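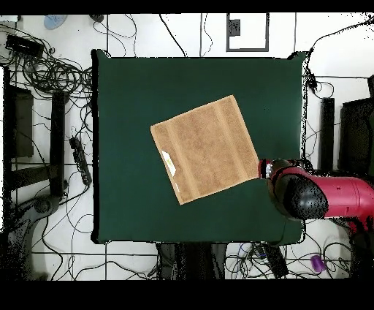 Fold it in thirds the long way first, Bianka Sárközi told me over the phone, and quit folding it in half like a dinner napkin. I had called to complain about my linen closet (again!) and she had clearly been waiting years for me to bring it up.

So I've been at it all month, and I have opinions now. The tan towel has been my practice piece – terry, a darker band down each side, a little white label by the edge – and those bands are a gift to a sloppy folder like me. Bring one side in so its band runs straight and you know you're square. Let it wander and you'll see it right away. With a plain white towel you're on your own.

The other thing that helped was cloth on the table. I used to fold on a bare surface and the towel slid all over the place, so I'd end up pinning one corner with my elbow. Dark green fabric fixed that, and a light towel shows up nicely on it. I got mine at the remnant store in Destdale for 4 dollars, and it came with a wobbly cut edge that I keep meaning to hem.

Here's how it goes. Lay the towel flat and smooth it from the middle out, corners last. Tuck the label under. Then thirds the long way, then in half, then in half again, and it goes on the shelf with the fold facing you. I fought Bianka on that last part and lost. You can pull one out now without the whole pile coming along for the ride.

Thick towels are trickier. I have a pair from Hernska that are so plush the thirds spring right back open, and for those I skip the last fold and roll them – they live in a basket by the tub. The thin Osel ones fold like paper, and I've had them so long that I can't remember what color they were supposed to be.

My closet shelf is 20 inches deep, and a towel done this way leaves room behind it for washcloths. Next up is the fitted sheets. Bianka says she'll call me back.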